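October, late evening

Up at 6 because the boiler man was supposed to come between 7 and 9. He came at 11. Pressure valve again, same as last winter. He put in a new one and told me to bleed the radiators from the bottom floor up, and I did that after lunch with a towel and an old saucepan. The one in the back bedroom spat brown water over my sock.

Choir at 4. Melahat has moved me down to second alto until my throat clears. I didn't argue. We spent most of the time on the Sendarier piece, which has a bad entry at bar 35 where we come in on nothing. Got it right two times out of maybe nine. Ebere gave me a lift home and we talked about her mother's hip the whole way. The operation has been put back again and she is sleeping on the couch over there most nights.

Letter from Capucine. Four sides, both margins written on. She has given up the apartment on the hill and is renting over a bakery, which she says smells good until you have to get up with it at three in the morning. She wants me to come in spring. I looked up the fare and it is over 1000 with the train on top. I would have to leave the car repairs until summer. Will think about it. I haven't seen her since the year Dad died, and I don't like that it has been so long.

Paid Okafor's for the gutters. Still owe Guilan for the firewood, 13 bags, and he won't tell me a price. I'll put something in an envelope and leave it with his wife.

Supper was the rest of the lentils with an egg. Read two chapters of the book Babatunde lent me. It is mostly about canals and I am enjoying it more than I thought. Fell asleep in the chair and woke up with the lamp on and a stiff neck.

Windy now. The gate is banging and I'm not going out to fix it.

To do tomorrow: call the dentist, stamps, return the drill to Gamell's, look for the other gray glove. Write back to Capucine before I put it off for a month like last time.

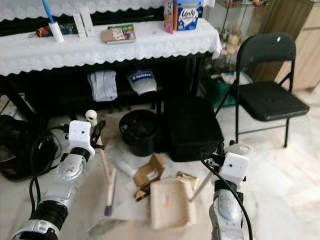

Lace cloth, the "Love" tissue box and other odds and ends.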